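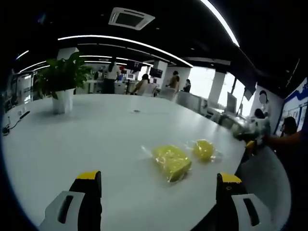
Trirnov Workplace Support
Ticket 482
Subject: Large white table rocks when leaned on
Site: Ternport, open office, floor 4
Opened: 20/08/2022
Reported by: Kyung-hwa Um
Category: Furniture / fixed position
Priority: Normal
Status: Resolved, parts on order

Reported problem

Table moves when weight is put on the window side. Movement is small but enough to shake the plant and to spill a full cup. Light items in plastic wrap creep toward the edge if the table is knocked more than once. Reporter tried folded card under the base. Card worked loose by the next morning. Table has not been moved since the carpet tiles were replaced in January.

Equipment

Hernthorpe Nam table, round white top, steel center column, foot ring with 9 adjustable glides. Top is one piece and is bolted to the column plate from below. Installed by supplier, out of warranty.

Entry 1. Initial check

Pressed down on the rim at the window side, then at the opposite side. Rocking confirmed in one direction only. Top does not rotate. No play between top and column when the top is lifted by hand at the rim, which points to the foot ring or the floor. Removed the folded card before testing. Please do not put card back, it hides the fault.

Entry 2. Items left on the table

Team asked for the table to stay in use during the work. Potted plant stayed where it was. It is the heaviest thing on the table and it stands well off center, so it was left in place for the load test and will be noted as a possible factor. The thin black cable was also left alone. The two yellow pieces in clear wrappers were used as slide markers: the flat one and the rounded one set down nearly touching, then the rim pressed 24 times at the window side. Any gap opening between them after that counts as a fail.

Result with glides as found: fail. The rounded one shifted, the flat one stayed put.

Entry 3. Fasteners

Column plate bolts checked with a hex key from below. All tight. Foot ring bolts checked, one took a quarter turn, the rest did not move. Repeated the rim test. Rocking unchanged.

Entry 4. Glides

Lifted the carpet tile edge next to the foot ring. The newer tiles are thicker than the old ones and the joint between two of them runs under the ring. Two glides sit on the joint. One glide was wound fully in and had a split pad. Wound it out until it touched the tile, then gave it one more half turn and set the lock nut. Adjusted the glide opposite to match. Checked the top with a level in two directions, bubble centered in both. Put the yellow pieces back side by side and ran the rim test again. Pass, no gap.

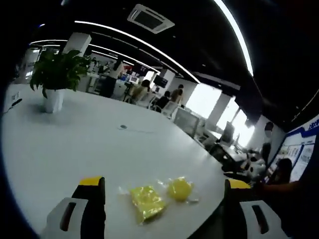
Entry 5. Comment from reporter

K. Um: Much better, thank you. It still gives slightly if someone sits on the edge. Can the plant go back to the middle, or does that make it worse? Also asking whether we need to order the glides ourselves.

Entry 6. Reply from support

Sitting on the edge is outside the load rating for this model, so a slight give there will remain. Moving the plant toward the middle is fine and would even out the load. Keep the pot clear of the cable. Lift it when you move it. Dragging marks the white top and the marks do not clean off fully.

No need to order anything. Replacement glides with the wider pad are requested from Hernthorpe under this ticket number. The split pad is usable until they arrive.

Open items

Fit wider glides at the tile joint when delivered.
Repeat level check after fitting.
Add the thicker tile to the floor notes for Ternport so other Nam tables on the same floor are adjusted at the next visit.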